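Prenard plastic basket, white, 42 cm

I bought two of these in June for sorting delicate laundry and small fabric items. The sides are perforated in a grid, so air gets through, and a crumpled top doesn't snag on them the way it did on my old wicker one. It weighs very little. 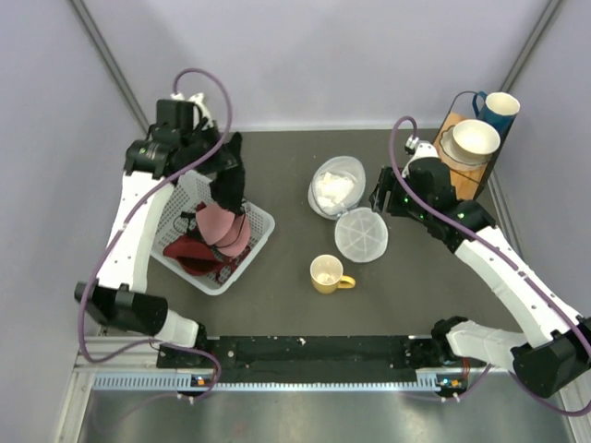
Straps are the one nuisance. They tangle with each other at the bottom, and a basket with no divider does nothing to prevent it. I keep mine under half full. The white shows lint, but it rinses off in the sink.

Four stars. I would buy it again at the sale price.

Hugo Aguirre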